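Shelf Life Labeling in Small Bakeries: Comparison of Two Date-Marking Methods
Final report, Food Systems Practicum
Submitted May 12, 2025

1. Background
Small bakeries that sell packaged goods on site have to mark each item with a production date and a sell-by date. The two bakeries in this study, Aubert and Messide, use different methods. Aubert writes dates by hand on a paper label. Messide prints them from a spreadsheet kept on a shared computer. The purpose of the project was to compare error rates for the two methods and to find out where in the process the errors occur.

2. Method
Label records were collected over 4 weeks, beginning in October. Aubert supplied 1216 labels and Messide supplied 3837. The difference in volume reflects the size of the shops; Messide also packs for the Damton street market. Each label was checked against the baking log for the same batch. A label was recorded as an error if either date was missing, unreadable, or different from the date in the log. Labels for which no log entry could be found were set aside and are not included in the error rates.

Products were grouped by filling. Cream and custard items form the first group, fruit items the second, and dry items such as biscuits the third. Iced items with no filling were placed in the third group, although the shops do not agree on this point.

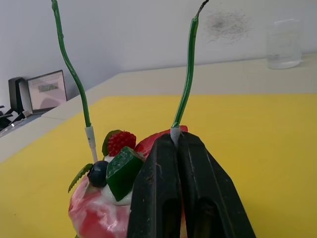
Log entries at Aubert are made at the end of the shift, and at Messide when the tray leaves the oven. The Aubert log therefore gives a date but no time. For batches baked close to midnight, the date in the log was accepted as correct.

3. Results
Handwritten labels had the higher error rate in all groups. Most of these errors were unreadable digits, usually a 1 that could be taken for a 7. Printed labels were always readable, but when an error did occur it affected a full sheet. The most common cause was a spreadsheet left open from the day before.

Cream items had the lowest error rate at both shops. Staff check these labels a second time before the items go into the display case.

4. Limitations
The first roll of 2000 blank labels at Messide was replaced partway through with a narrower type, and the sell-by line was moved to fit. The two layouts were not analyzed separately. A third shop, Sivia, withdrew before collection began.

5. Recommendations
Messide should have the spreadsheet clear its date field on opening. Aubert should use a date stamp for the sell-by line and keep handwriting for the batch number only. Both shops should keep their logs for at least one month after the last sell-by date.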